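Monti Chopsticks – README

A small set of clips and notes on putting chopsticks back where they live. There are 193 clips in version 4, all from home kitchens.

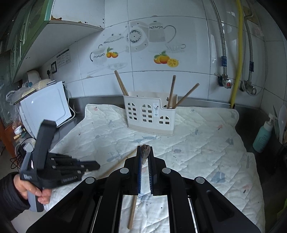
Scope is narrow on purpose. We cover chopsticks, the holders they go into, and whatever the counter happens to be hosting that day. Forks were considered and deferred to Hemuvura, our other folder, where good intentions go.

What's in the folders
drakville/ – counters with mats, kettles and microwaves left in place
platine/ – drawers and sink racks, no mats
notes.txt – one line per clip, some 900 words in all, spelling unreviewed

Labels
"in" means the chopstick is standing in the holder at the end of the clip. "out" means it isn't. "leaning" was added after a long argument and applies to most of "in".

Known issues
Pairs are not matched. Chopsticks in a household never are, and we gave up trying after 60 clips. Worn tips are not labeled. Anything lying on top of a microwave is filed as clutter – including things their owners would call stored.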